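## 6. Drawer test, two arms

Do this section only after both arms have passed the homing check in section 5. The Jeser quick-start card says you can skip straight to a pick-and-place demo. We tried that at the Stermont workshop and don't recommend it.

1. Clear the table and wipe it down.
2. Set the two-drawer cabinet near the back, with the drawer fronts turned toward the right arm. Fix it with double-sided tape. The supplier claims the cabinet is heavy enough to stay put – it isn't.
3. Put the tray in the middle of the table, clear of both arms.
4. Lay out your loose items with wide gaps between them. Use things you don't mind crushing.
5. Route the cables behind the cabinet toward the left arm's base. Check that the loop at each elbow and wrist has slack through the full swing.
6. Set the speed limit to 10 percent. Ignore the "auto" setting.
7. Jog the right gripper to the upper handle and stop before the fingers close.

> **Caution:** Keep your hands off the table whenever either arm is powered. The software stop has a delay, whatever the spec sheet says. Use the red button.

Your layout at step 7 doesn't have to match ours to the inch, but the right gripper should be beside the upper handle and the left one well out of its way.

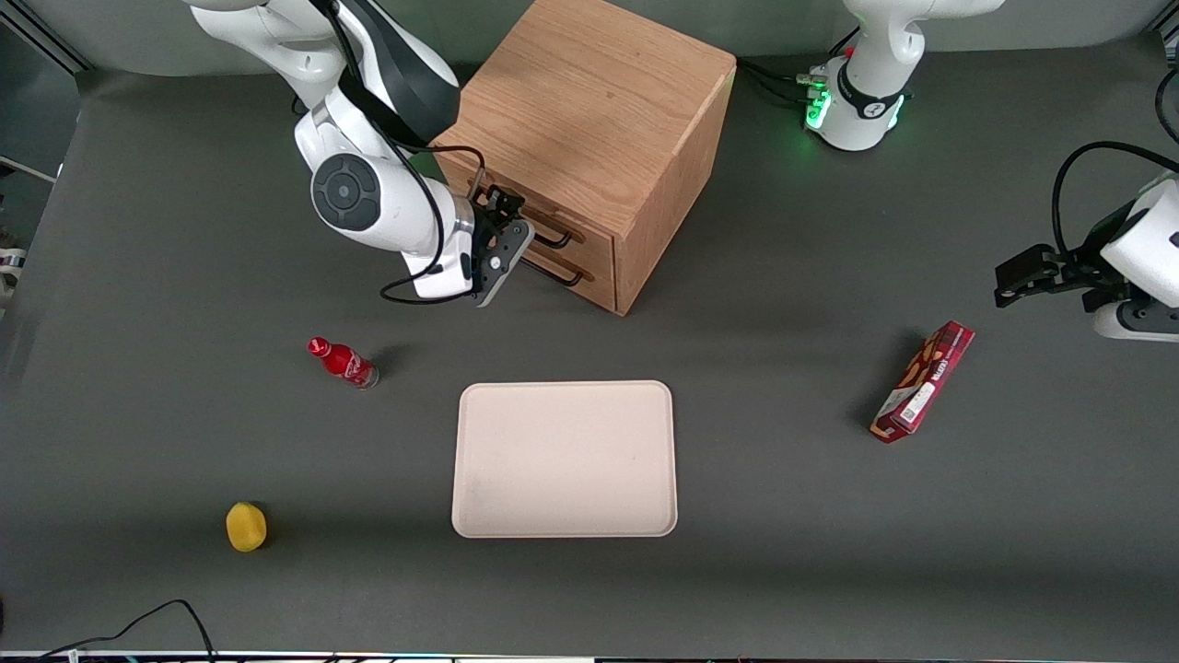 *Fig. 6. Right gripper at the upper handle, left gripper open on the far side, tray empty.*

8. Close the fingers slowly and pull the drawer out by hand-jogging. If the arm twists, back off and redo the approach angle.
9. Save the pose, then run the pull 14 times without touching anything. One good pull proves very little.
10. Repeat for the lower handle.

**Note on the green lights.** They tell you the base has power. They don't tell you the arm is calibrated, and the Custel forum posts that say otherwise are wrong.

**Note on "self-correcting" grip.** Etornam Eshun logged 247 pulls with this feature on and saw no difference we'd pay for. Leave it off until you have your own numbers.

If the gripper keeps missing the handle, go back to section 5 and home the right arm again before you change any settings.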